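Search this repository Go

# velleck-sash

Measurements and fitting notes for replacement sash windows, collected by Velleck in Jerkulthorpe, a town where no opening has ever been square. The data covers 86 houses and 900 windows. Maintained by Aksel Þórarinsdóttir, mostly in November, when the phone stops ringing.

## What you get

`openings.csv` has one row per window. Width and height are in millimeters, each taken at three points, and the smallest one wins. If you order from the largest, please enjoy your new belt sander.

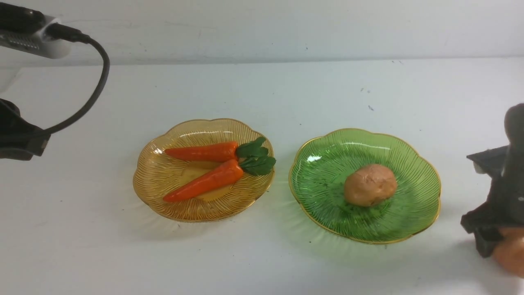

`notes.csv` has whatever the fitter wrote on the day. Spelling is preserved. "Sil rotton" appears often enough that I gave it a code, SR.

## Columns that cause trouble

- `glass`: 2 means double glazed. It does not mean two panes in the window, whatever the Ragnarsson import script thinks.
- `out_of_square`: the difference between the diagonals. Blank means not measured – please don't read it as zero.
- `swing`: left or right as seen from indoors. Early rows were recorded from a ladder outside, so check `seen_from` first.
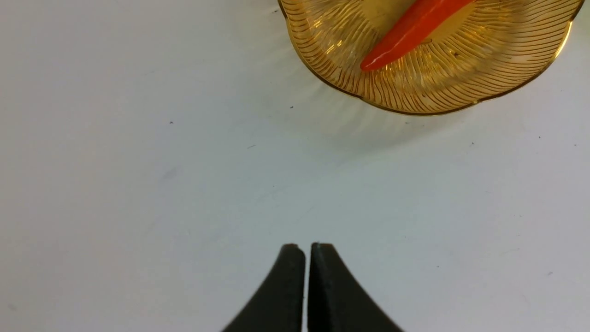

## Loading it

Kikano reads both files as they are. In a spreadsheet, set `house_id` to text or the leading zeros go off to live somewhere else.

## Known problems

House 5 was measured in inches by a man who felt strongly about it. I converted his numbers and kept the originals in `height_raw` and `width_raw`.
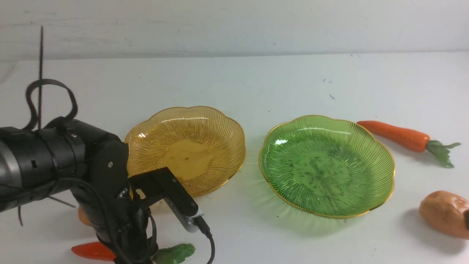 Bay windows are split into separate rows with a shared `bay_id`. The angles between them are missing. We had a tool for that and it is still up on somebody's scaffold.

Last full check: Sunday, December 9, 2018. Corrections welcome by pull request, with a tape measure reading attached.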